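Nelavcombe Robotics Club – FAQ
Print this page | E-mail this page
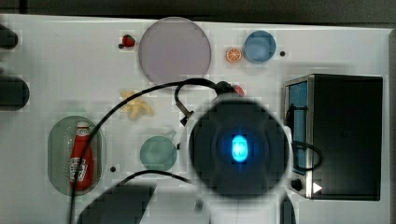
Toy kitchen table, seen from over the gripper.

Who can join?
Any student 14 or older. No coding needed.

When do you meet?
Tuesday, 4 p.m., room 27. Teams of 2 share an arm.

What is the task?
Sorting toy food onto plates and bowls – up to 20 tries per team.

Comments (2)
Cortés: Can we bring our own laptop?
Natalia Zepeda: Yes, and a charger.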